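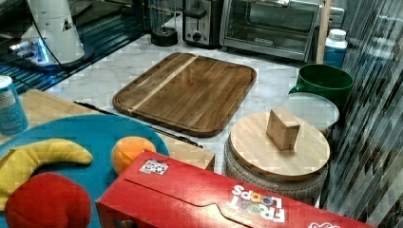 Counter at the Bostley kitchen: toy fruit on the blue plate, cereal box lying in front.

Clutter in demonstrations: keep it or clear it?

slowgripper
Posted 02/02/2023

Hello all. We are collecting demonstrations for a small manipulation policy in two kitchens, Bostley and Skenstead. I have now 762 episodes recorded by teleoperation, most of them "move the fruit from the plate to the board" and "move the fruit back to the plate". The policy is trained by imitation, without any reward.

My question concerns the things on the counter which have no part in the task. At Bostley we left the toaster, the toaster oven, the round gray container with the bamboo lid, and so on. At Skenstead the operator before me removed everything except the plate and the board. The policy trained only on Skenstead data learns faster and then fails badly when I put one mug near the plate. The policy trained on Bostley data is worse in general, but it fails more softly.

I can collect 100 more episodes before we must give back the arm. Should I spend them on clean counters or on full ones? Please give me your experience and not only the theory, the theory I have read.

pinchpoint
Reply 1

Full ones. I did this same exercise in December with drawers instead of fruit and I would not record a single clean counter again. The network has no reason to look at the object if the object is the only colored thing on the table. It finds the red blob and goes.

But do not let the clutter stand still. If your toaster is in the same place in all the episodes, then the toaster is a landmark, and the policy may use it to know where the plate is. Move it between the recordings, even a hand's width.

slowgripper
Reply 2

Thank you. I must confess the toaster did not move. The small items in front I moved every 20 episodes, the appliances never, as the power cords are short there.

hallway_b
Reply 3

I disagree with pinchpoint, at least for a set of this size. With so few episodes you are asking the model to learn the grasp and to learn to ignore a kitchen at the same time. We did first clean, then full, in this order, and the grasp part was good before the clutter came. When we mixed from the beginning, the gripper hovered over the objects and did not close.

Also, what is the second board doing there? I see a big dark one with a light stripe and a lighter one partly under the plate. If your instruction says "put the banana on the cutting board", which one is correct?

slowgripper
Reply 4

The big dark one is the target. The light board has the knife lying across it. In the instruction I wrote only "the board". I understand now that this is not good.

hallway_b
Reply 5

It is not good, but it can be repaired. Relabel the text, you do not need to record again. "Dark board" is enough. Check that the operators understood it the same way, I would watch at least the last seconds of every episode.

quiet_servo
Reply 6

Two things that I would look at before the question of clutter.

First, the cereal box has a sticker with a fiducial marker on it. If the marker is visible in training and you test without it, you have changed something that the network could see very well. High contrast black and white squares are strong features. I would either leave the markers on for always, or cover them for a part of the recordings.

Second, the fruit. The apple is plush. The grasp for a plush thing forgives everything, you close and it comes. If your final test is with real apples, the gripper must open wider and come more from above, and your plush data shows none of this.

pinchpoint
Reply 7

The point about the marker I sign with both hands. We lost two weeks with exactly this. Our policy would reach only for the face of the carton with the tag.

About the plush apple I am less worried. For a first policy, soft objects mean fewer broken episodes and less tired operators. Change to the real fruit later.

quiet_servo
Reply 8

Later does not come, the arm goes back. That was in the first post.

slowgripper
Reply 9

It is true, it goes back. The final test is with toys, so I think I stay with toys. But I will take different ones for a part of the episodes, we have a box of them at Skenstead.

For the marker: we used it for another task with the box, to measure its pose. In the fruit task it has no use. I will cover it in half of the new recordings.

One more question. Kowalchuk (this is our recording tool, some of you use it also) saves the episodes where the operator dropped the object and picked it again. Do you keep them? I have them in a separate folder.

hallway_b
Reply 10

Keep them if the recovery is clean. Cut out the waiting. When the operator stops to think, the arm stands still, and the policy learns to stand still in the same place. We trim every pause that is longer than 5 frames.

pinchpoint
Reply 11

Here we agree for once. The recoveries were the best part of my set. But 5 frames is quite severe. A short stop before closing the gripper is part of a good grasp and I would not cut it. Look where the pauses are before you run a script over everything.

hallway_b
Reply 12

We record at a low rate, so the 5 frames are longer than you think. But yes, protect the moment before the closing.

slowgripper
Reply 13

I made this plan, please tell me if something is stupid in it:

- all new episodes with full counter, none clean, the Skenstead set is already clean enough
- toaster and the gray container change place between episodes, toaster oven stays
- light board in some episodes, away in others, text always says "dark board"
- marker covered in half
- 20 episodes kept out for testing and never trained on

For training I will try both orders, the mixed one and clean first, and write here the result.

quiet_servo
Reply 14

Keep the test episodes from a day when the light is different. Otherwise fine. I would also take the knife out in some of them, for the same reason as the board.

Comments (3)

tin_elbow: We have the same discussion in the Birnivora group and there everybody clears the counter. I will send them this thread.

mossrate: Does someone have the trimming script for the Kowalchuk format? The one in the manual cuts also the gripper signal.

dull_encoder: Did you post the result of the two orders? I searched and could not find it.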